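Why do things get lost? Mostly because they never had a place to live. Your left sock isn't hiding from you. It just has no address.

An address can be very plain. A tray will do.
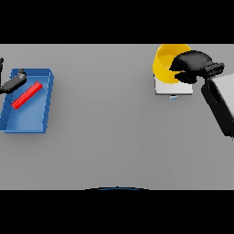 ## The one-minute rule

Pick one spot for keys, one for pencils and one for library books. Each night, spend a minute sending everything home. Szu-yu Lam, age nine, tried this in May and found three erasers, a whistle and her brother's retainer. He says he wasn't looking for it.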